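Priltdale Rain Gauge Notes

Daily rainfall readings from three gauges on the Ladwood side of the valley, kept as one CSV file per gauge. The readings start in May and cover 18 months.

Columns

date - day the gauge was emptied
gauge - ladwood, bivmont or kaijage
mm - rainfall in millimeters, one decimal place
note - free text, often blank

Gauges are read at 7 in the morning, so each value covers the previous day and night. If a reading was missed, the next one holds the total for both days and the note says "carried."
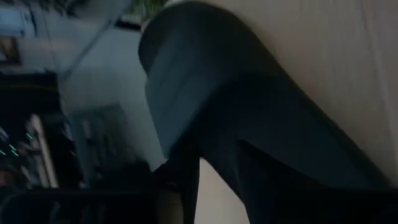
A zero means the gauge was checked and found dry. A blank means it was not checked. Please keep these apart when you compute monthly totals - the older script treated them the same and its totals for Bivmont came out too low.

Known problems

The Kaijage gauge sits roughly 30 feet from a hedge and may read low in a west wind. No correction has been applied. Snow was melted indoors before measuring.

To rebuild the monthly table, run totals.py from the top folder. It needs Python 3 and nothing else.

Fixes are welcome. Send the gauge name, the date and the value you think is right.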